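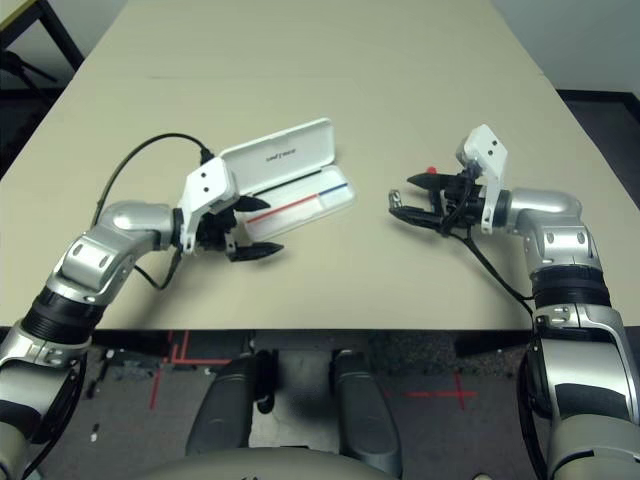

Two arms over the beige table.

Dues. Again. Our troop wants to go from 13 dollars a month to one flat payment in April, and I think it's a mistake.

I get why. Garnet Sawatzky does the books and chasing 294 families across the Hatau district for small checks is a rotten job. Fine. But a lump sum hits the big families hardest, and those are the ones who show up to everything. Akinyi Tanui has three kids in. Do the math.

Also the camp fund. We had 2498 dollars in it after the Indamari trip. Enough to cover a slow month or two, so whats the rush?
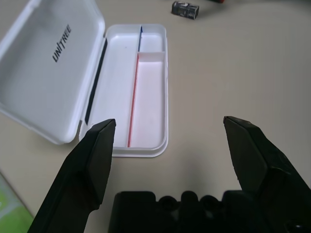

White case, lid open.

My vote: keep monthly, let anybody who wants to pay it all up front go ahead. Lutside troop does it that way and they havent lost a scout over money that I know of. And please, put it on paper before the parent meeting this time. Last year we got it read out loud at 9 pm with half the room already in thier coats.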